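The Door You Stop Hearing

My grandmother's house had eleven steps, one stove and a kitchen door that told everything. When somebody came home late, the door told it. When my uncle went to the pantry at night for the sausage, the door told it too, and in the morning my grandmother cut him a thinner slice. I grew up with this door and I did not hear it as a noise. I heard it as news.

I thought about it again last December, when I moved into an apartment on Wilczyńska Street and slept badly for a month. The apartment was warm and the neighbors were kind. But the doors were new, and they made no sound at all until the last moment, when the latch went into the plate with a hard click. Every night at one or two o'clock I heard that click from the apartment next to mine, and every night I sat up in bed.

So I began to ask people about doors. I expected that they would laugh, and a few did, but most had an answer ready, as if they had waited for years to be asked.

Kacper Duda has been hanging doors since he was nineteen. I visited him on a Wednesday in his workshop, where he was planing the bottom of an old pantry door and did not stop for me. He told me that customers rarely complain about how a door looks. They complain about how it closes.

"They say it is too heavy, or it is too light," he said. "What they want to say is that it sounds wrong. A thin door sounds like an empty box. You can paint it very beautifully, and it will still sound like an empty box."
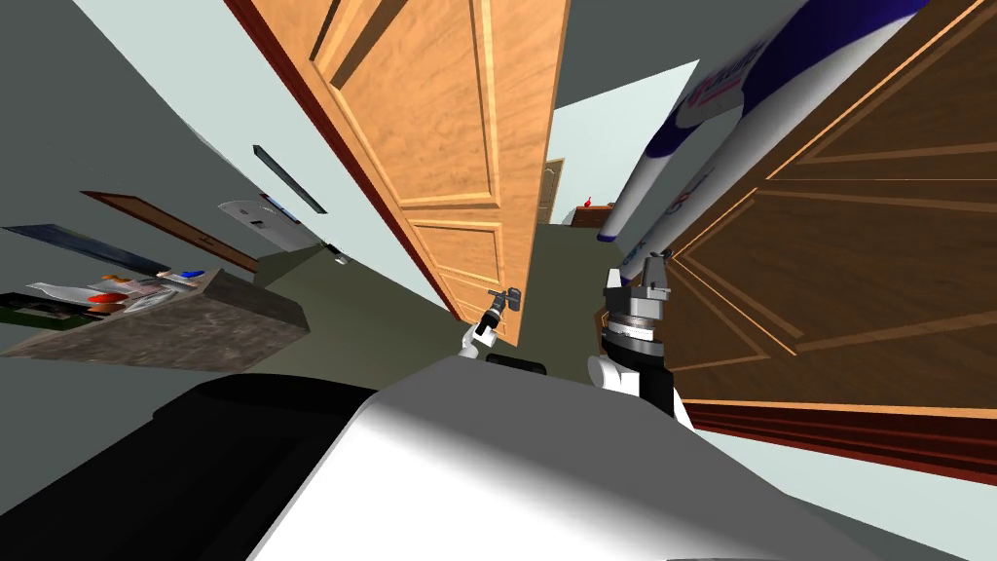
He took me to a row of old doors leaning on the wall and knocked on them one after another with his knuckle. The solid ones gave back a short, low sound. In the hollow ones the sound stayed a little and rattled. After the fifth door I could tell them apart with my eyes closed, and I was more proud of this than I should be.

Then he showed me what he does for people who cannot sleep. It is not much. He moves the strike plate by the thickness of a fingernail, so that the latch does not have to jump. He puts a strip of felt in the groove of the frame. He cleans the hinge pins, and he uses a little wax, never cooking oil, because cooking oil becomes sticky and collects dust. For this work he asks the price of a lunch. He says most people could do it themselves on a Sunday, but they prefer to be angry at the neighbor.

The neighbor is a large part of the subject. Jayanthi Reddy manages three apartment buildings in Karura, the quarter behind the old bus station, and she keeps a notebook of the complaints that come to her. In the last notebook there were 571 complaints, and when she went through it for me with a pencil she found that almost 5 in every hundred were about doors. Music had more. Dogs had fewer.

"With a dog, people understand that the dog is not doing it against them," she told me. "With a door, they are sure. They say, he slams it because he knows I am here."
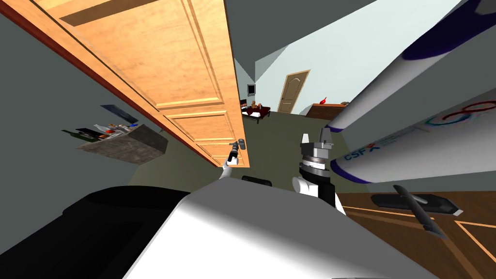 She has a method for such cases, and I liked it very much. She invites the person who complains to stand in the other apartment while she closes the door herself, gently, with one hand. Usually it makes the same bang. The hallway is long, a window is open at the end of it, and the air pulls the door out of your fingers. After this the two neighbors are often embarrassed, and sometimes they drink tea.

Long hallways make everything bigger. I learned this from Aniela Krajewska, who studies sound in houses and hotels and who talks about a corridor the way other people talk about a flute. Hard walls on both sides, a hard floor, nothing soft to catch the noise: a latch that clicks at one end arrives at the other almost as strong as it started. She advises a runner on the floor, a curtain, even coats on hooks. Her own hallway is full of coats, including four that belong to nobody in the family.

Doors that face each other, or that open toward the same corner, are the next trouble. One person pulls, the pressure changes, and the other door answers. In houses with many rooms along one passage you can hear a whole conversation of this kind on a windy day.

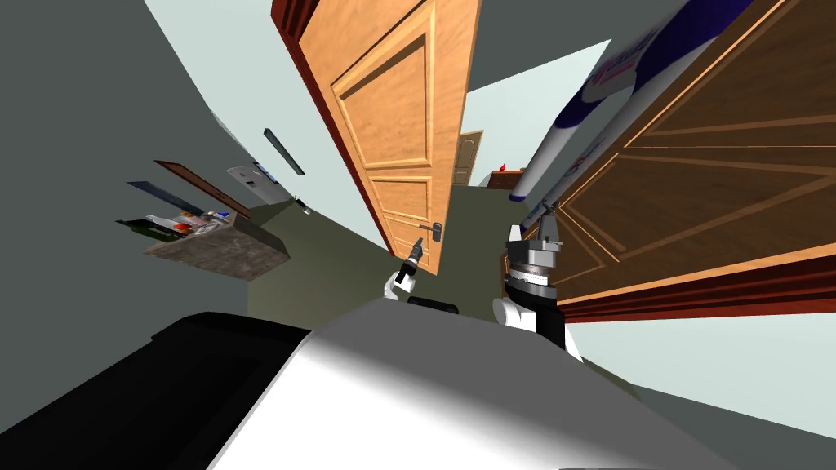 A honey-colored door and a darker brown one, each with molded panels.

It would be easy to finish the matter here, with felt and wax. But not everyone wants silence. Reiko Hattori runs a guesthouse in Stosedholm with nine rooms, and two years ago she had all the hinges treated. The guests slept well. She did not.

"I did not know anymore who was in the house," she said. "Before, I was in the kitchen and I knew that room four was awake, so I put the eggs on. After, people were suddenly standing behind me."

She asked the carpenter to leave room four as it was, and also the door to the garden. The others stay quiet. She calls this her compromise, and the guests in room four pay a bit less.

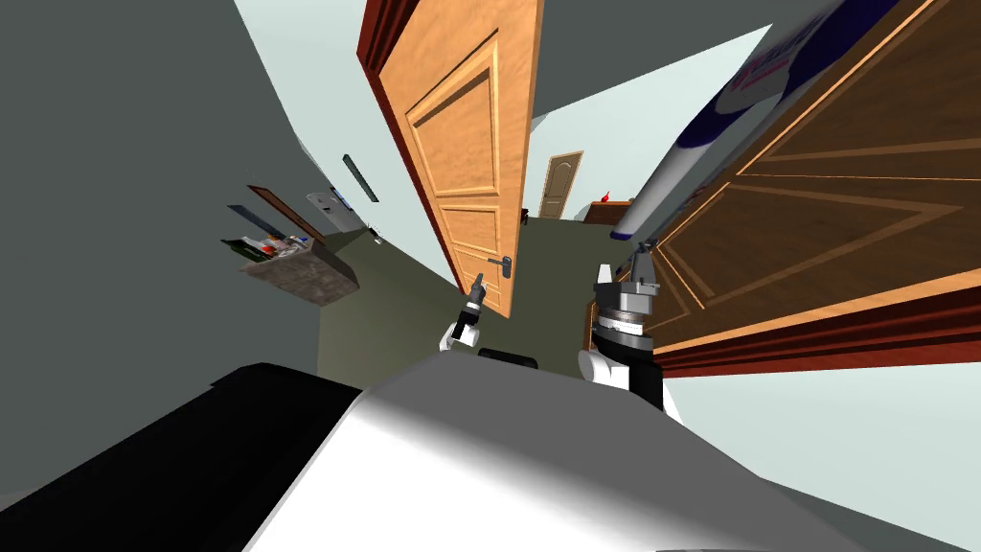 The lever handle is silver metal on a small backplate.

I told this story to Wayne Marchand, a retired sound man who made radio plays for most of his life. He was not surprised. On his shelves at home he has tapes with 1042 recordings of doors, and he can find a certain barn door in less than a minute. He played me a bedroom door opened by an actor who was told to be afraid, and then the same door opened by the same actor, told to be tired. I would not believe that a hinge can show such a difference, but it was very clear. The afraid one stopped two times on the way.

Listeners wrote to the station about many things, he said, but they never asked what a door was supposed to mean. They knew already. A child of three knows by the handle which parent is coming in.

As for my own case, I bought a strip of felt and I knocked at the next apartment. The neighbor is a baker named Savis who leaves for work when I am in my deepest sleep. He was very sorry. We put the felt in together, and I held the flashlight, and then he closed the door several times while I stood in my bedroom and listened. I heard nothing.

The first week I woke up anyway at the usual hour and waited for him to go.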